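3. Material and Method

3.1 The commission in Hurnberg

The town of Hurnberg bought its first work of public art with a competition, and all the later ones without. This difference is the starting point of our study. The competition was for a ceramic wall at the bus station, and five artists were invited to send a proposal. The winner was Kaisu Kettunen, who at that time had made mostly small pieces for indoor use and had never worked on a surface that must stand outdoors in winter.

Her design, called Drustico in the town's papers, is a low curved wall covered with hand-pressed tiles. The wall is 30 meters long and follows the edge of the waiting area. It has no figures and no lettering. The tiles change in color from one end to the other, so that a person who walks from the ticket office to the last platform passes slowly through the whole order of glazes. The artist wrote in her proposal that she wanted "a work for people who are waiting and a work for people who are late, and both should get something from it." We return to this sentence in Section 5, since several of the people we interviewed said almost the same thing without having read it.

The wall was opened to the public on Oct 13, 2018. The town gave a short speech and the local music school played. After this, the work received very little attention in the press, and it is not included in the regional guide to outdoor sculpture. We consider this silence as normal for works of this kind. Most public art in small towns is seen each day by the same people, and is written about by almost no one.

3.2 Selection of the comparison sites

To understand whether the competition had an effect on how residents speak about the work, we needed sites where a work of similar size was bought directly. Two towns were selected. In Hemmin, a row of painted steel posts stands along the river path. In Rillmont, the wall of the public swimming hall carries a relief of cast concrete. Both works were ordered from an artist whom the town already knew, and in both cases the residents were informed only when the work was being put in place.

The three towns are close in population and lie in the same region. They are not equal in every respect. Rillmont has a longer tradition of outdoor art, and the swimming hall charges an entrance fee, although the relief can be seen from the street. We tried to take this into account by holding all interviews outside, within sight of the work.

3.3 Interviews

We held 33 interviews in July, when many people use the paths and stations on foot. Each interview took 25 minutes or less. The persons were asked first to describe the work with their back turned to it, then to turn around and say what they had forgotten. After that they were asked who, in their opinion, had decided that the work should be there. We did not correct wrong answers during the interview.

The first task gave us the richest material. Residents of Hurnberg remembered color very well and form rather poorly. Many of them said that the wall was straight, although the curve is easy to see from any point of the station. In Hemmin the opposite was found: the posts were remembered as posts, with their spacing and their different heights, and the colors were often given wrongly. One older man in Hemmin insisted that all the posts were green, and then he laughed when he turned around.

Because the memory of color became important, we added a short exercise on color order. The persons received a set of small cards in the glazes or paints of their own town and were asked to lay them in the order in which they stand in the work. The cards were made by us from photographs taken in cloudy weather and were compared by eye with the surfaces. 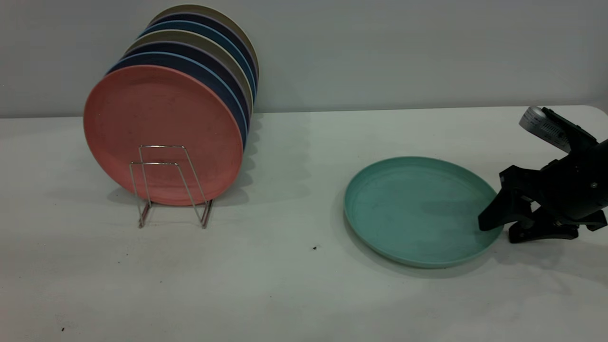 Figure 1. Colored plates standing one behind another in a wire rack.

Did the residents need to know the artist's intention to put the colors in the right order?

The order was found just as often by people who had never heard of the artist or her proposal. What helped them was the direction of their daily walk. A person who always enters the Hurnberg station from the ticket office side began with the cards of that side, and made most of the errors near the other end.

This result led us to treat the daily route as a separate factor. We drew the route of each person on a simple plan of the site, and noted the place where the work first comes into view. In Rillmont this was of less use, as the relief is seen all at once from across the street, and there is no beginning or end of it in the same sense.

3.4 Documents

Besides the interviews we used the written records of the three towns. For Hurnberg these include the call for proposals, the notes of the jury, and the letters between the artist and the building office. The jury notes are short, and in some places it is difficult to know which of the proposals is meant. For Hemmin and Rillmont we had the contracts and the minutes of the meetings in which the money was granted. The contract in Hemmin says nothing about repainting, and this question is now open between the town and the artist.

The letters from Hurnberg show that the design was changed two times after the jury had decided. The first change moved the wall away from the curb so that snow can be cleared. The second change replaced a dark glaze, which had cracked in a frost test, with a lighter one from the same supplier. Kettunen agreed to both, but she asked that the original glaze should be kept in the records with a sample tile. The sample tile is stored in the building office and we were allowed to handle it.

3.5 Limits of the material

All interviews were made in summer and in daylight. The wall in Hurnberg is lit from below in the dark months, and some residents told us that they prefer it then. We cannot say if the memory of the colors would be different in persons who know the work mainly under lamps. The number of interviews is also too small for statistical comparison between the towns, and for this reason we report the answers in words in Section 4 and give figures only for the card exercise.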